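Notas para la charla, Club Plilto, 2019-02-18

Abrir con el resultado: Virkgate 2, Pacheco 0. Asistencia de 711 personas. Los dos goles, de Tekle Woldemariam, a balón parado.

Pasar al calendario. Quedan 8 partidos y el último es en mayo, en campo de Nala. Pausa.

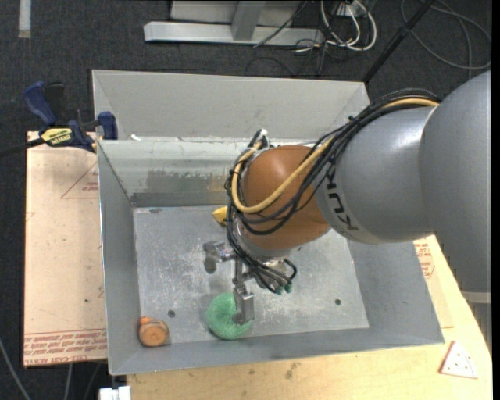 Brazo KUKA sobre la cubeta metálica, con el aro verde.

Hablar de la cantera. Mihret Worku sube al primer equipo y entrena ya con el grupo. No adelantar la alineación. Turno de preguntas.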